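PRESS RELEASE - for immediate use
14 April 2025

Cadari opens free cable and charger bench in Rindley

Bring your tangles. Bring the extension lead from behind the telly. Cadari, the home-sorting workshop on Cosgrove Lane, Rindley, is opening a drop-in bench for anyone who is fed up with the leads at home. Free to use, no booking, every day except Sunday.

The idea came out of last year's Sort Your Drawer days, when 300 people turned up with bags of chargers and most wanted the same thing - somewhere flat to lay it all out, and a bit of help deciding what goes where.

"People think it's a small problem and then you see the bag," said Wakana Ueda, who runs the workshop. "Leads they've kept for years. No idea what half of them fit. We wanted a table and good light and no rush."

What's on the bench

A long white power strip, laid flat so you can get at the sockets from above. Plenty of openings, so chargers can be moved along until they stop fighting each other for room. Bring your own chargers or borrow one of ours. 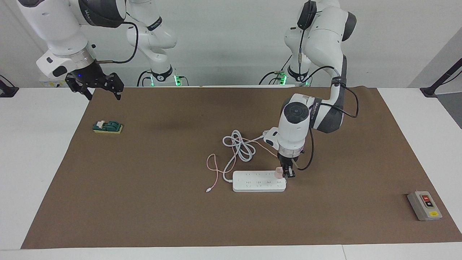
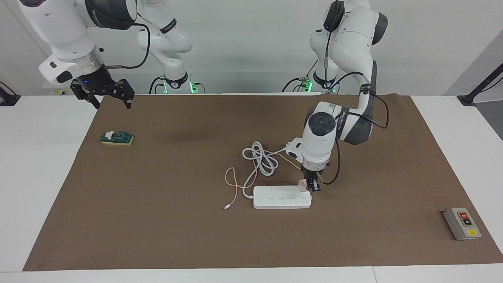
The pink charger at the right-hand end of the strip.

How a visit works

Tip everything out. Uncoil it before you do anything else, tight knots are bad for leads and you can't see damage in a heap. Anything cracked or with bare wire goes in the red bin by the door, we won't plug it in.

Then sort by what you use daily, weekly, hardly ever. Daily stuff gets the end sockets, where it's easiest to reach. The rest gets a label and a pouch. Labels are free for the first 40 visitors each week, after that a small charge, to be confirmed.

Most visits take around 60 minutes. Stay longer if its quiet.

"I came in with my mum's lot and left with one pouch," said Manaia Treloar, who tried the bench at a preview evening. "She rang me to ask where the rest had gone. It was all still there, just rolled up properly."

Evening sessions from May

Two evening sessions a month to start with, led by Vaughan Wihongi. First one covers desks - where to put the strip, how to stop leads sliding down the back, what to do with a cord thats too long for the space. Second one is bedside tables. Places at the evenings do need booking, ask at the counter.

Please don't bring: heaters, kettles, anything that has been in water.

Notes for editors

Cadari is a members' workshop. It currently has 2,661 members in Rindley and the villages nearby. Tables and shelving for the bench were paid for by a grant from the Monesitz Fund.

Wakana Ueda and Vaughan Wihongi are availble for interview most mornings. Visits by arrangement with Kerstin Holmgren, press desk, Cadari, Cosgrove Lane, Rindley.

ENDS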